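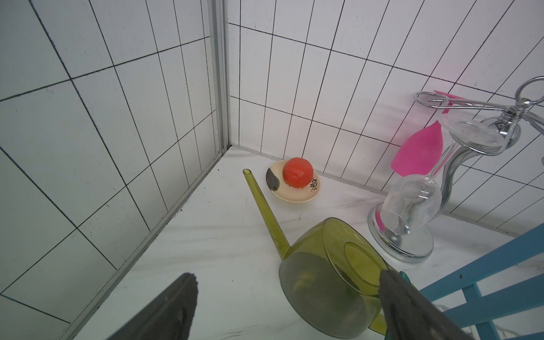 Search the archive Go Advanced

Re: carer registration forms and the talk in March

Posted by Mirjana Jurić
20 Oct 2019

Hi all,

Quick one before I lose the evening. Have read everybody's messages, sorry for the silence, been flat out. I'll answer Velimir's below and then there's some other stuff at the bottom about the talk, so please keep scrolling even if the forms bore you.

Velimir Kos wrote:

> Hello everyone,
>
> I came away from the last meeting a bit confused and I suspect I'm
> not alone. Dragica said that a carer can pick up from the dispensary
> on a patient's behalf as long as they're on the patient's paperwork.
> Then someone at the back said no, the carer needs their own form and
> their own ID check. My sister-in-law is picking up oil for my brother
> and she was turned away at Kadrić because the name on her licence is
> her married name and the form has the old one. She drove 3 hours for
> that. He had enough left for two days.
>
> Can we please get one clear answer written down? Also, does anyone
> know if Famen are still doing the small bottles? They told my brother
> he'd have to move up to the 100 ml, and he can't afford that in one
> go on the pension.
>
> Lastly I would like to see the talk go ahead, but not if it's going
> to be another sales pitch. The one in autumn was an hour of slides
> about terpenes and then a sign-up sheet.
>
> Velimir

OK. Forms first.

Velimir, you're both half right, you and the bloke at the back. At Kadrić the carer has to be named on the patient's form AND bring photo ID that matches. No separate form. I rang them and asked, spoke to the woman who does the counter, she was perfectly nice about it. At Hedudex it's different, they have their own carer page, two sides, and the doctor has to initial it. So if you heard "separate form" it probably came from someone who uses Hedudex. Two dispensaries, two systems, no idea why and they couldn't tell me either.

For the married name thing – she can bring the marriage certificate along with the licence and they'll take a copy. Certified copy is fine, plain photocopy isn't. Once it's on file she won't be asked again till the form is renewed. They should have told her that at the counter and I said so. I'm really sorry about the drive. If it happens to anyone else, ask for the pharmacist on duty before you leave the building, don't just go home.

And please everyone check the expiry on your paperwork. Mine had run out and I only noticed when I was looking for something else in the drawer. Renewal took eight days, which I gather is quick.

Famen: yes they still make the small bottles. Despina got hers this month. But it depends on which strength, the stronger one has gone to the 100 ml only and that's what they've told your brother I think. He could ask his doctor about writing the weaker one at a bigger dose, works out a touch dearer per mg but it's a smaller hit each time. I'm not a doctor, none of us are, ask the doctor!! I mean it. Last time I wrote something like this somebody changed their evening dose off the back of my email and I didn't sleep for a week. 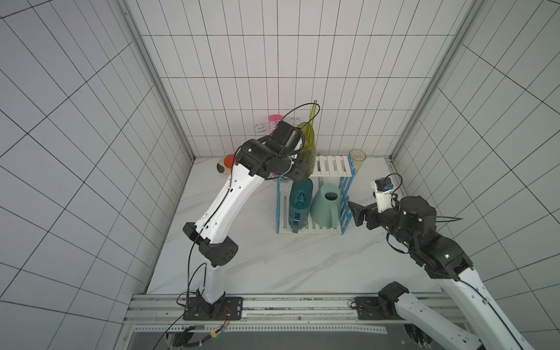 Also on money. The hardship thing at Skuvalum is real, a few of you asked. It's a discount not a rebate, so you don't have to pay first and claim later. You need the concession card number and a letter from whoever prescribes. It's for their own brand only. Dragica has the letter wording that worked for her and is happy to send it round off list, just email her. Don't post your card number here please, this list has an open archive and anybody can read it. I've had to get one taken down already and it took ages.

Couple of people have asked if they can use the discount on the dried flower. As far as I know no, oil and capsules only. If anyone has heard otherwise sing out.

Now driving. I know. It comes up every time and every time we go round in circles. The position hasn't changed since we last argued about it: a prescription doesn't get you off a roadside test where we are. I don't like it any more than you do. Vesna has written to our local member again, and got back the same letter with a new date on it. She wants more people to write, in their own words, short, one page. What your condition is if you're comfortable saying so, how far you live from a bus, what you'd have to give up. She says the form letters go straight in the bin, and she used to work in an electorate office so I believe her.

If you do write, send Vesna a copy so she has a pile to wave around.

The talk. Right.

I agree with Velimir about the autumn one. I was embarrassed. We didn't know he was bringing the sign-up sheet and by the time it was going along the rows it was too late to do anything without making a scene. So for March here's what I'm proposing:

- the speaker gets told in writing, no products, no sheets, no samples, no lanyards
- half the time is questions, and the questions go first if people want
- someone from the pain clinic as well as someone from the dispensary side, so we hear both
- chairs with backs. Honestly the stools were cruel given who comes to these things

Vesna Lazarević has offered to chair. She's good at cutting people off, and I say that with love. I've got a maybe from a pharmacist and a no from the first doctor I asked, who said the subject was too hot for her practice right now. Fair enough I suppose, but disappointing. If your own GP or specialist might be willing please ask them, it goes over much better from a patient than from a stranger ringing reception.

Hall hire has gone up. I can cover the deposit and we can pass the hat. If you can't chip in, come anyway, that's never been a condition.

Topics so far from the emails I've had: sleep, what to do when a product gets discontinued on you, mixing with other meds (by far the most popular), travelling interstate with it, and how to talk to family who think you've joined a cult. That last one was Despina's and I think it'd fill the whole night. Send me more, but send them to me directly as the list is getting pretty clogged.

Someone also asked about growing your own. I'm not putting that on the program. Not legal here, and the hall people would have kittens. Talk about it at the tea urn if you must.

One correction to my last message – I said the cost of a year's scripts for a typical member here was "under 3000". A few of you wrote in, a bit cross, and it's more than 3000 for anyone on the stronger oil, before the appointments. I was going off my own receipts which was silly. Sorry. If you're willing to tell me what you spend, no names, I'd like to have a proper figure for Vesna's letters. Just the total, and whether it counts the doctor or not.

Storage question from the new member, I've lost your email, sorry: cupboard is fine, fridge not needed for the oil, keep it out of the sun and away from the grandkids. Capsules go sticky in a hot car. Check the label anyway as yours might be different. And keep it in the bottle it came in with the label on, specially if you travel. Decanting it into something handy seems clever until you have to explain it to somebody in a uniform.

Think thats everything. Dragica, can you resend me the attachment from your last one, it came through blank. Velimir, tell your brother I said hello and let me know how she gets on with the certificate.

Mirjana

PS the phone tree still has Despina's old number on it. Cross it out, she'll send the new one to whoever needs it.

Recent messages in this list
Re: Letter to the member, second draft – Vesna Lazarević
Capsules vs oil, anyone swapped? – Despina Đorđević
Skuvalum hardship letter (email me off list) – Dragica Begović
Hedudex closed over the long weekend
Re: Re: Hall chairs
Lift wanted to the pain clinic, can share petrol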